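Ninik R&B Release Notes

A small text dataset of release announcements for R&B and soul records: singles, EPs, albums and reissues. Each record is one announcement, with the plain text of the post and a short set of fields filled in by hand. Last updated 15/04/2025.

What is in it

The current version holds 196 announcements. They were written by the Ninik label office and by Udis, the distributor that handles most of its catalog. All of them are in English. The shortest is a two-line notice about a vinyl repress and the longest is a full press release with a track list and tour dates.

Ninik wrote most of the single and EP notices. Udis wrote nearly all of the reissue notices, and its house style is easy to spot: label name first, format second, artist third.

Files

announcements.csv has one row per announcement.
tracks.csv has one row per track, linked by release_id.
members.csv lists group lineups at the time of the announcement.
CHANGES.txt is the change log.

All files are UTF-8 with Unix line endings. Fields that contain commas are quoted. Empty means unknown. A dash means the field does not apply, for example lead_single on a release that is itself a single.

Fields in announcements.csv

release_id: a short code, stable across versions
source: ninik or udis
format: single, ep, album, reissue, live
artist_type: solo, duo, group
title: as printed in the announcement, including odd capitals
lead_single: title of the lead single if one is named
prior_singles: titles separated by a vertical bar
lineup_change: yes, no, or unclear
body: full text of the announcement

The lineup_change field gave us the most trouble. Vocal groups often keep their name after members leave, and announcements can be vague on this point. We marked yes only when the text says that someone left or joined. If it hints at a change ("the new sound of the group") we marked unclear.

How it was put together

The texts were copied from the label and distributor mailing archives, stripped of footers and contact details, and read through once. Two people then filled in the fields separately and compared their answers. Where they disagreed they went back to the text, and if they still disagreed the field was set to unclear or left empty.

Typos in the body text were left alone. So were repeated words and missing quotation marks. If you need clean text, you will have to do your own pass. Song titles in tracks.csv were corrected against the record sleeve where we had one.

Duplicates were a problem in the first version. Udis often sent the same notice twice, once to shops and once to radio, with only the first line changed. We kept the radio copy and dropped the other.

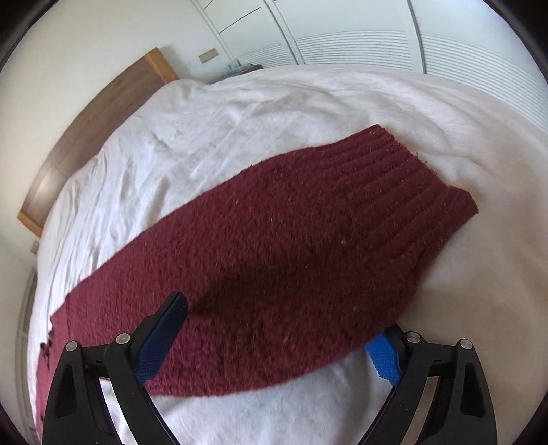
Known problems

- Release dates are missing for 6 reissues. The announcements say "this summer" and we could not find anything better.
- Two EPs share the same title. Use release_id to tell them apart.
- Featured artists are sometimes in the title field and sometimes only in the body. The tracks file is more consistent.
- Live recordings from the Trondham sessions are listed as format live even when they were sold as EPs.
- Remix singles are counted as singles. There is no separate value for them.
- Some 2 percent of rows in tracks.csv have no running time.

Loading the data

Any CSV reader should work. Read release_id as text, as several codes start with a zero and will be shortened if they are treated as numbers. The body field contains line breaks, so do not split the file by line.

To get the full track list for a release, join tracks.csv to announcements.csv on release_id and sort by track_no. Double-sided singles use track_no 1 and 2 with the side given in the side column.

What it is good for

We made it to test the search page for the Namboodiri catalog, which needed short music texts with reliable titles. It has also been used for pulling song titles out of running text and for sorting notices by format. It is too small to train much on, and it covers one label and one distributor, so it should not be used to say anything about R&B releases in general.

There are no sales figures, chart positions or lyrics in the files, and we do not plan to add any.

Terms

Free to use for research and teaching. Please name the dataset and the version you used. The announcement texts remain with Ninik and Udis, who agreed to their being shared in this form. Do not repost single announcements as news, as many of the dates and links in them are out of date.

Next version

Planned for July. It should fill in the missing reissue dates and add a separate column for featured artists. Corrections are welcome at any time; send the release_id, the field name and the value you think is right.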